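마당용 빗물 저장통 설치와 여름철 관리

처마 홈통에서 내려오는 물을 받아 두면 한여름 화단과 텃밭의 급수를 상당 부분 대신할 수 있다. 지붕 수평 투영 면적 1제곱미터에 비가 1밀리미터 내리면 1리터가 모인다. 유출 손실을 감안해 기와지붕은 0.8, 금속 지붕은 0.9를 곱한다. 아래 내용은 지상 설치형 저장통을 기준으로 하며, 땅에 묻는 탱크에는 적용되지 않는다.

용량 정하기

화단 급수만 목적이라면 600리터 한 통으로 시작하는 것이 무난하다. 텃밭까지 함께 쓰려면 1,000리터를 권한다. 물은 1리터에 1킬로그램이므로 1,000리터 통은 만수 시 1톤이 넘는다. 데크 위, 옹벽 가장자리, 다져지지 않은 흙 위에는 놓지 않는다.

통의 재질은 자외선 안정제가 들어간 폴리에틸렌이 일반적이다. 반투명 통은 빛이 투과되어 조류가 번식한다. 이미 반투명 통을 갖고 있다면 차광 덮개를 씌우거나 외부용 불투명 도료를 두 번 칠한다. 도료는 폴리에틸렌용 프라이머 위에 칠해야 들뜨지 않는다.

통을 옮기기 전에 호스, 연결구, 밴드, 공구를 한 상자에 모아 둔다. 부속을 바닥에 늘어놓고 작업하면 고무 패킹부터 없어진다. 패킹은 지퍼백에 규격을 적어 따로 넣는다.

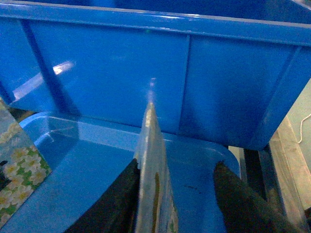 받침대 만들기

받침대 높이는 물뿌리개가 수전 아래로 들어갈 만큼이면 된다. 낙차만으로 점적 호스를 쓰려면 600밀리미터 이상으로 올리고, 압력 보상형이 아닌 저압용 점적기를 고른다. 물기둥 높이 1미터당 수압은 0.1바에 조금 못 미친다.

1. 설치 면의 표토를 걷어내고 쇄석을 100밀리미터 두께로 깔아 다진다.
2. 콘크리트 평판을 올리고 두 방향으로 수평을 확인한다. 기울기는 1미터에 3밀리미터를 넘기지 않는다.
3. 속이 찬 콘크리트 블록을 줄눈이 어긋나게 쌓는다. 속 빈 블록을 쓸 때는 구멍이 위를 향하게 한다.
4. 통 바닥 전체가 받쳐지도록 상판을 놓는다. 바닥 일부가 뜨면 그 부분부터 처진다.
5. 폭에 비해 높은 통은 벽에 스트랩으로 고정한다. 스트랩 높이는 통 높이의 3분의 2 지점이다.

아르넬 세바스티안이 Tanthorpe의 경사진 마당에 설치한 통은 받침대를 빼고 지름 658밀리미터였고, 상판은 한 변 800밀리미터로 잘랐다. 통보다 상판이 사방으로 70밀리미터쯤 넓으면 스트랩을 조일 때 위치를 잡기 쉽다.

부속 보관과 표시

겨울에 분리한 부속은 이듬해 봄에 다시 조립해야 한다. 칸마다 표시를 붙이고, 표시에는 나사 규격과 분리한 위치를 적는다. 수전 나사는 15A와 20A가 섞여 있는 경우가 많아 눈대중으로 구분하지 않는다. 종이 표시를 습한 창고에 둘 때는 투명 필름으로 감싼다. 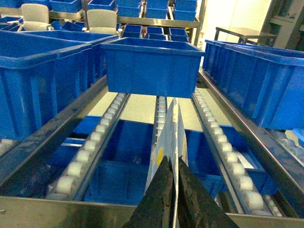

롤러 트랙이 달린 금속 선반과 그 위의 얇은 판지 또는 종이

홈통 연결과 초기 빗물 배제

연결구는 통의 만수위와 같은 높이 또는 약간 위에서 홈통에 끼운다. 만수위보다 낮게 달면 통이 찬 뒤에 뚜껑 쪽으로 물이 넘친다. 절단 전에 홈통 안지름을 재고, 쇠톱으로 자른 뒤 안팎의 거스러미를 줄로 제거한다.

비가 오기 시작한 직후의 물에는 먼지, 꽃가루, 새 배설물이 섞인다. 지붕 1제곱미터당 0.5리터를 버리는 초기 배제관을 달면 통 바닥에 쌓이는 침전물이 크게 줄어든다. 배제관 아래쪽에는 조금씩 물이 빠지는 배수 구멍을 두고, 비가 그친 뒤 마개를 열어 찌꺼기를 비운다.

넘침관은 유입관보다 가늘면 안 된다. 끝단은 건물 기초에서 최소 1.5미터 떨어진 곳, 또는 기존 우수관으로 보낸다. 이웃 땅 쪽으로 향하게 하지 않는다.

모기와 냄새

모든 개구부에 눈 크기 1밀리미터 이하의 스테인리스 망을 씌운다. 넘침관 끝도 포함한다. 망은 케이블 타이보다 스테인리스 호스 밴드로 조이는 편이 오래간다. 뚜껑이 휘어 틈이 생겼다면 폭이 맞는 발포 고무띠를 안쪽 테두리에 돌려 붙인다.

물에서 달걀 썩은 냄새가 나면 바닥 침전물이 산소 없이 분해되고 있는 것이다. 통을 비우고 뻣뻣한 솔로 안벽을 문지른 뒤 두 번 헹군다. 세제는 쓰지 않는다. 코맥 매디건은 수전을 바닥에서 80밀리미터 위에 달고, 맨 아래에 청소용 배수구를 따로 내는 방식을 쓴다. 이렇게 하면 평소 급수할 때 침전물이 딸려 나오지 않는다.

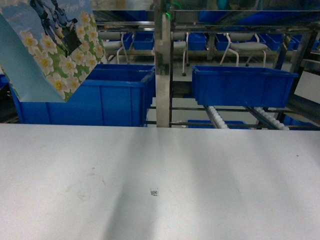 수전은 반 바퀴로 완전히 열리는 볼 밸브가 고장이 적다고들 하지만, 대부분의 볼 밸브는 4분의 1 바퀴로 열린다. 구입 전에 손잡이 회전각과 내부 통로 지름을 확인한다. 통로가 좁은 제품은 낙차 급수에서 유량이 뚝 떨어진다. 나사부에는 테이프를 시계 방향으로 여덟 번 감고, 손으로 끝까지 돌린 뒤 렌치로 반 바퀴만 더 조인다.

사용할 때 지킬 점

저장한 빗물은 마시거나 조리에 쓰지 않는다. 잎채소에는 잎 위가 아닌 뿌리 쪽에 주고, 수확 후 수돗물로 씻는다. 석면 슬레이트나 납 마감재가 있는 지붕의 물은 텃밭에 쓰지 않는다. 수전 옆에는 음용 불가 표시를 붙인다.

한여름에는 아침 7시 전후에 급수한다. 오후의 통과 호스에는 데워진 물이 차 있으므로 처음 나오는 물은 빈 양동이에 받아 식힌다. 영하로 내려가기 전에 통을 비우고, 수전은 반쯤 연 채로 두며, 홈통 연결구는 겨울용 마개로 막는다. 3월에 마개를 빼고 망과 패킹을 점검한 다음 다시 물을 받는다.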